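Comparing Two End Effectors on a Simulated Two-Armed Robot
Project report, spring term
Gunnlaugur Oddsson and Ásdís Nørgaard

1. Background

Our task was to compare a five-fingered hand with a simple gripper for tabletop pick and place. We worked only in simulation. The lab course gives each pair one workstation with the Stiltia simulator already installed, and we used the arm controller from the earlier Dreketti assignment with small changes to the gains. Last year's group compared two grippers on a single arm and wrote that most of their failures came from the approach path and not from the fingers. We wanted to see if we would find the same.

2. Setup

The robot stands at one side of a wooden table and looks down on it from a head camera. A flat square pad lies on the table and serves as the target area. An object counts as placed when its center is inside the edge of the pad and it stays upright for 2 seconds after release.

We used 8 object models from the Piras set, all of them small enough to be picked up with one hand. Start positions were drawn at random from the bare part of the table. Each end effector got 70 attempts, with the same list of start positions for both, and between attempts the arms went back to a rest pose and the table was cleared.

The head camera was the only one we used. We thought about adding a wrist camera, but the controller takes one image stream, and changing that would have taken most of April.

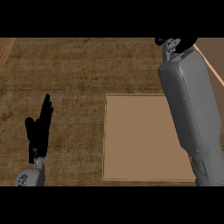
The rest pose caused more trouble than we planned for. In our first version an arm at rest could cover part of the pad in the camera view. The position estimate for the pad is computed from its visible corners, so a hidden edge pulled the estimate toward the other side. Ásdís found this by plotting the estimate against the true position from the simulator. We fixed it by storing the pad position once, at the start of a run with both arms pulled back, and not updating it after that.

3. Results

The gripper failed in 8 of its 70 attempts. The hand failed in 19. We sorted the failures by watching the recordings afterward, each of us separately, and then went over the ones where we disagreed.

Most of the hand's failures happened at the grasp. The thumb touched the object before the fingers closed and pushed it away. Slowing the thumb down helped in a short test, but we did not rerun the full set with that change, so it is not in the numbers. The gripper's failures were nearly all at release – the object was let go slightly too high and tipped over.

The hand is also harder to see. It is rendered in matte black, and when the fingers are together it is difficult to tell the joints apart in the camera image. This did not affect the controller, which reads joint angles directly, but it made sorting the failures slow.

4. Discussion

Our result does not match last year's. We had few failures on the approach path, probably in part due to our table being almost clear, with nothing to steer around. Contact in the simulator is also simplified. Friction was the same for every object, and we would expect the hand to do better on a real table with soft fingertips.

5. Further work

The thumb timing should be tested properly. We would also like to repeat the runs with the roles of the two arms swapped. The Goltdale workshop has a physical version of the gripper, and Gunnlaugur has asked for bench time there next term. Our start position list and the failure sheet are in the course folder, along with the changed gain file.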